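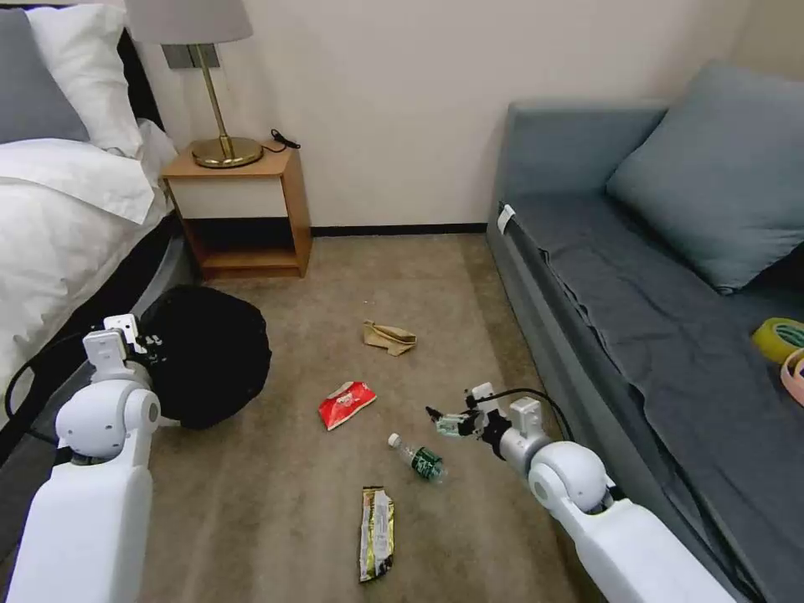 Litter pickup, bedroom set. Bag in the left gripper, right one over the bottle.

Notebook, November, open day at Plinthorpe

Went over with Stijn Groen to see the room-tidying demo. Writing this up the same evening, before the handout starts to color what I remember. Their people were friendly and let us stand close. I came in doubtful and I am still mostly doubtful.

Task as given: two arms, one holds a dark bag, the other picks trash off the carpet and puts it in. Bottle, paper bag, snack wrappers. Bed on one side, sofa on the other, nightstand at the back. Fair choice of room, I'll give them that. The floor between the bed and the sofa doesn't leave much space for two elbows, and the carpet isn't a lab bench.

What I don't buy is the number. The Patier handout says 162 successes out of 200. Fine, but successes at what? Per item or per room? I asked and was told "per attempt", and when I asked what counts as an attempt the answer went soft. If a regrasp starts a new attempt, the number tells me very little. Stijn thinks it's per item. I think it's whatever came out highest.

Also asked who puts the trash down. A person does, between runs. Do they know where the arm likes to reach? Shrug.

Things to look at if we try this on the Brabec arms:
- Bag mouth. Everything depends on it staying open, and a soft bag slumps when it touches the floor. I'd want a hoop, or at least a stiffer bag.
- Wrist cable. Theirs arcs over the right gripper. I would not run it like that next to furniture.
- Crumpled paper. Harder than the bottle in my opinion, no two grasps alike. Ours at Brovdale only ever had clean cartons, so we have no business feeling superior.
- Small bits. Specks on the carpet are not part of the task. A hotel would care.
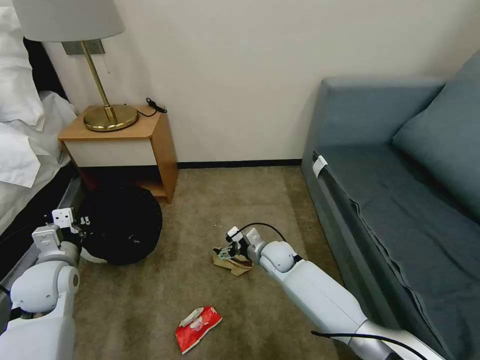 Timing

Handout claims 78 seconds for a full floor. I had no stopwatch going, my own fault, so I can't argue with it. It felt longer. Stijn says it always feels longer when you're standing up.

To do
Write to them for the per-item log, failures included. If they send 2 pages of averages, drop it.
Ask if they've tried the same room with the lamp off.
Stijn to dig out our old grasp data on soft packaging, if it survived the server move.
No decision on a second visit until the log arrives. I'd want to place the trash myself.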